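FOR IMMEDIATE RELEASE

Clokska Releases Grariren, a Method for Teaching Two-Handed Robots When to Let Go

TRINDPORT, April 6, 2025 — Robotics lab Clokska today released Grariren, a training method that lets a two-armed robot learn household handling tasks from far fewer demonstrations than the lab's earlier system. Paper, code and data are all out now. Free for research use.

The short version: Grariren trains grasp and release as two separate skills, then joins them. Most of the lab's failed runs last year were not dropped objects. They were objects the hand would not give up. Handles snagged on fingers, jars dragged back off the spot where they had just been put.

The new method was tested on a set of everyday tabletop items, handled with multi-fingered hands on a pair of arms. Watering can, glass jar, small figurine, that kind of thing.

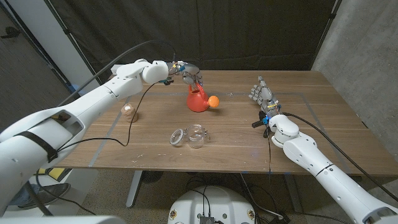

Photo: Clokska / Trindport lab. Free for editorial use with credit.

Training data came to 2349 demonstrations, recorded over one season starting last October. The earlier system needed roughly 20 hours of recordings per task before it was usable. Grariren gets to the same success rate with 5.

How it works. Each demonstration gets split at the moment of contact and again at the moment of release. A small model learns each piece. A third model, trained last, decides which of the two should be running and for how long. It looks at the camera views and at finger joint positions, nothing else. No touch sensors needed in the fingertips, which the team expects will matter to smaller labs with tight budgets.

Handles were the hard part. A curved handle can trap a finger even after the hand has opened, so the release model was given extra practice there, 2000 simulated let-go attempts before it ever ran on real hardware. Results on the watering can improved the most of anything in the test set. Results on the jar improved least. Lids are still a problem and the paper says so, see section on failures.

The lab also changed where the robot gets its close-up view. Overhead cameras lose sight of an object once the hand is over it. Wrist views give the model the fingertips and the target together, right up to the reach.
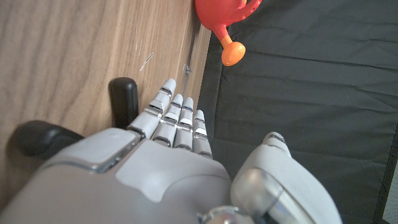

Wrist-level view of the hand, with the red watering can just beyond the fingers.

Work surface turned out to matter more then expected. A policy trained only on bare wood did poorly on cloth, where light objects slide and bunch the fabric up. The released data covers both, with each run labeled by surface.

Grariren was developed with Gasser, which supplied computing time and ran a seperate round of checks on the code before release. Gasser had no say in the published results.

What's next: lids, pouring, and objects passed from one hand to the other. An update to the data set is planned for October.

Availability: code, paper and demonstrations can be downloaded from the Grariren project page. Commercial licenses on request.

About Clokska
Clokska is a robotics research lab based in Trindport. It works on manipulation for homes and small workplaces.

Media contact: Clokska press office, Trindport. Additional stills and video on request.

###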